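Hollix cup-to-basket set

README for the recordings made by the after-school robotics club, spring term

What this is

A set of short recordings of a robot arm picking up a plastic cup and putting it in a wicker basket. The club made it as the practical half of the term project. The other half was training a small policy on the recordings and entering it in the Lultutis schools challenge. This file covers the recordings only. The training code has its own README in the policy folder.

There are 300 recordings. Each one is a single attempt, started and stopped by hand by the person at the leader arm. Most run for less than half a minute.

Who made it

Eleven students from years 10 to 13, working in pairs, with Ximena Figueroa running the sessions. We met on Tuesday after school in the prep room. One student drove the arm and the other typed the notes, then they swapped after every 30 attempts. If you are joining the club next year, please keep the swap. The recordings made at the end of a long turn are noticeably sloppier, with more bumps against the rim of the basket.

Task

The cup starts upright on the white table. The arm begins in the home pose with the gripper open. The driver brings the gripper down over the cup, closes it, lifts, moves to the basket and lets go. An attempt counts as good if the cup ends up inside the basket, whichever way up. It counts as failed if the cup is knocked over before the grasp, dropped on the table or left hanging on the rim.

We kept the failed attempts. They are marked in the notes file and you can filter them out.

Equipment

The arm is a Trakex kit, built by last year's group, with the standard two-finger gripper. The camera is mounted at the wrist and looks out past the fingers, so both fingertips are in view when the gripper is open. There is no second camera. We tried one on a tripod in January but it was knocked so often that we dropped those recordings from the set.

The cup is see-through smoky grey plastic with straight sides. We picked it on purpose after the first few weeks, when a bright red one turned out to be too easy. The basket is rectangular with sloped sides. Both are in the club cupboard, on the shelf marked Espinoza (after the old name of the room, before anyone asks).

Layout of the files

recordings: one folder per attempt, numbered in the order they were made
notes.csv: one line per attempt, with driver initials, start position of the cup, result and a free comment
calibration: joint offsets for the arm, one file per session
stills: single pictures taken out of the wrist video, used for the labelling exercise

The stills folder holds 2000 pictures. Of these, 1855 have been labelled. The rest were left over when term ended, and they are listed in unlabelled.txt. Anyone wanting a first job in the club can start there.

Labels

Each labelled still has an outline for the cup and one for the basket, where they can be seen. If only part of the basket is in view, outline the part you can see and do not guess the rest. For the cup, draw round the outside wall and include the rim. Several people stopped at the darker ring at the top in the first batch, and those were redone.

Do not label shadows, crumbs or marks on the table. Do not label the fingers either. The software masks them out using the gripper position.

Start positions

The cup positions were meant to be spread evenly over the part of the table the arm can reach. They are not. Drivers tended to put the cup down near the basket, which makes for a shorter move, and the left side of the table is thin on examples. A policy trained on everything will be worse over there. We saw this in our own tests and did not have time to fix it.

The basket was moved a little between sessions and left alone within a session. Its position is not written down anywhere except in the video.

Known problems

Session four has the wrong calibration file. The arm sits slightly lower than the numbers say. Use the file from session five, which is close enough.

The timestamps in session two jump forward once, when the laptop went to sleep. The video and joint readings still match each other.

Some comments in notes.csv are jokes. They were left in.

The blinds were open for some sessions and shut for others. Look at the first picture in a folder if lighting matters to you.

Using the set

Copy the whole folder to your own machine before you open anything. The loader writes a cache next to the recordings, and two people doing this on the shared drive at once will break it. Run check.py first. It goes through every folder and prints the ones with missing readings, and it should print nothing.

Keep whole sessions together when you split into training and test sets. If you split by attempt, the test set has the basket in the same places as the training set and the score comes out too high. Our first entry had this mistake in it.

Changes and questions

If you add recordings, carry on from the last number and put your initials in notes.csv. Do not renumber old folders, as the labels point to them. Questions go to Ximena or on the club board by the door.

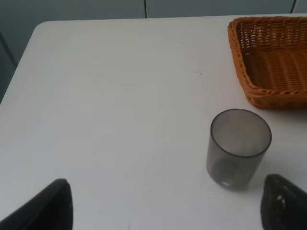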